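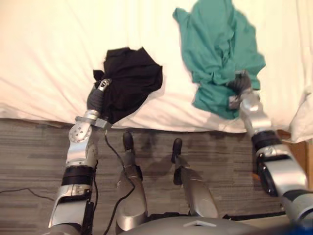 Armelle Besson

My neighbor keeps asking me when she can stop folding laundry, as if I'm in charge of it (I only write this newsletter!). So I've been reading up on household robots again, and I have opinions.

Clothes are still the thing that trips them up. A mug is a mug wherever you put it down, but a shirt dropped on a bed could be any shape at all, and before you can fold it you have to work out where the corners went. With one black thing and one teal thing on a white sheet, you and I would be done before the kettle boiled. A robot has to find an edge in all that rumpled fabric, get a grip on it with each hand and then decide what it's holding – and I can't always tell a sleeve from a hem myself when I'm tired.

Gunnlaugur Thoroddsen wrote to me after the November issue to say I was being too gloomy. He runs the linen room at a guesthouse in Clarkcombe, 57 beds, and he'd happily take a slow machine if it worked through the night while he slept. Fair point! I fold at 9 p.m. in front of the TV and I'm not quick either. What he won't accept is one he has to stand next to, and I'm with him there.

My own guess is that towels come first, then T-shirts, and fitted sheets sometime after I've retired. I'd pay good money for the towels alone – we're a family of five and they breed in the hamper.

If you've had a robot of any kind try a chore at your place, floors included, write and tell me how it went. Next time, dishwashers, and why I still reload mine after my husband.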